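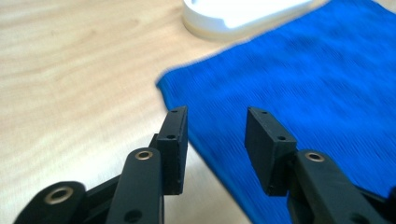
Black gripper with its two fingertip pads apart.

Pristadico Reading Circle: Frequently Asked Questions

What is the Pristadico circle?

We are a small group that reads the Bhagavad Gita slowly, in English, with the Sanskrit on the facing page. We meet in the upstairs room at Bandara, and the people who live too far away join by telephone. The circle was started by Karlijn Claeys after she moved back from Omura, where she had belonged to a similar group for many years.

Do I have to be a Hindu?

No. Some of us were raised in a Hindu home, some came from another religion and still practice it, and some do not like to use any name for what they believe. We ask only that you treat the text as something which is holy to other persons in the room. You may disagree with a verse. Please do it in the same tone you would use at the table of a friend's grandmother.

Do I need to know Sanskrit?

You do not. Iason Theodorakopoulos prepares a word list for each meeting and he reads the verses aloud at the beginning. If you want to learn the letters, he gives a short lesson before the circle starts. I have followed this lesson two times and I still confuse the letters for "gha" and "dha", so please do not be shy.

How long does it take to read the whole book?

The Gita has 700 verses in the edition that we use. We read five verses in an evening, sometimes fewer. When the second chapter was discussed, we stayed with one verse for three evenings, and I believe it was time well used. We do not have a date when we must be finished. A new member can enter at any chapter and will receive the notes of the earlier ones.

Which translation do you use?

Karlijn's own working translation, printed on loose sheets. You are welcome to bring a different one, and in fact it helps us. The word "dharma" alone has been given to us as duty, law, religion, right conduct and the nature of a thing. We leave it mostly untranslated now.

Are the notes available?

Yes, on paper. The full set has 1,318 pages and it is kept in the cabinet at Bandara. You can borrow one folder at a time. Please write your name and the folder number in the green book, and do not write in the margins, also not with a pencil.

Why is there no online forum?

We had one. It was called Sokimum and it was open for two years. In the beginning it was pleasant, and members used it to ask questions they had forgotten to ask in the evening. Later, most of the messages came from visitors who had never met us and who wanted to win an argument about caste or about vegetarian food. These are serious subjects and we do talk about them in the circle. But on the forum a person who had studied for thirty years and a person who had read one page were answering each other at midnight, and both became angry. We closed it in February. I was against closing it at that time. I have since changed my mind, although I miss the recipes.

If you have a question between the meetings, you can send a letter or call Karlijn in the evening before nine.

May I record the evening?

We prefer that you do not. People speak about their parents, their illness, their doubts. You may of course make notes for yourself.

Is there meditation?

We sit in silence for a short time at the start and again at the end. No method is taught. If you already have a practice, use it. If you have none, sitting still with closed eyes is enough. Chairs are available, and cushions for those whose knees allow it.

What does it cost?

There is no fee. A bowl for the rent stands near the door, and you may pass by it without giving.

Can I bring my children?

Older children who can listen for one hour are welcome. For the smaller ones the evening is too long, and the stairs at Bandara are steep.

Can the circle advise me about a personal problem?

Only in the way that friends can. Karlijn has studied the text for a long time, but she is not a guru and she becomes uncomfortable when she is called one. If you are looking for a teacher to guide you, she will gladly tell you which questions she asked before she accepted her own.

How do I join?

Come to one evening as a guest. Arrive by 7:15 if you would like the lesson with the letters, or by 7:45 for the reading itself. Shoes are left on the lower landing, to the left of the radiator.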